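Home About Us Menus Trays & Baskets Order Contact

About Kirneck

Kirneck makes lunches for offices and meetings in Grotside. Velimir Ristić and Nga Đồng opened the kitchen with 2 work tables and a short menu of sandwiches. We now deliver to 61 workplaces and have a staff of 21.

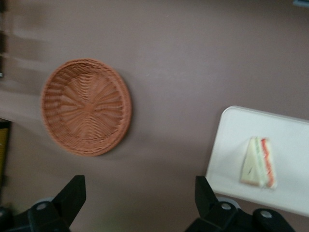

Sandwiches are made to order on the morning of delivery. Most are cut into wedges and sent out on trays. Bread and rolls can be served in woven baskets, which we lend with the order and pick up the next working day. Please don't wash the baskets.

We need 24 hours' notice for new orders. Regular customers can change their numbers until we close the day before.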